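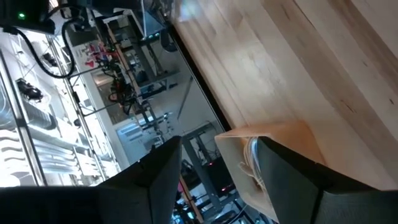
Can a machine tidy your string drawer yet?

Sorting small household bits is one of the dullest chores going, and readers of the Skomley tips page keep asking whether a robot could take it on. The short answer is partly. Picking up a small box and moving it across a table is within reach of a decent arm. What goes inside the box is harder.

String, thin cable and ribbon change shape every time they are touched. A cup has a handle in the same place each morning, but a loose end of string can be anywhere. Flonderen, who make a two-fingered arm for light workshop use, ask 4,000 for the basic kit and still advise owners to coil cable by hand.

If you do have an arm at home or in the workshop, or are thinking of one, these habits help. They work just as well without one.

Keep one bundle to a box. Two bundles will tangle whatever picks them up.

Use see-through boxes, small enough to grip across the short side. The Pasaribu 325 is a good size and stacks well.

Tuck loose ends under the coil before the box is moved. A twist of paper holds thin string. Use a hook-and-loop tie for cable.

Leave a hand's width of clear table between boxes.

Don't overfill. If the string stands above the rim, split it.

What machines do well now: carrying boxes, putting them on an open shelf, fetching the same one again. What they do badly: knots, lids with a tight lip, anything that clings to its neighbour.

Gestska sell a winding spool with a crank for 33, and for most homes it is the better buy. Three minutes on a Monday evening will see to a whole drawer.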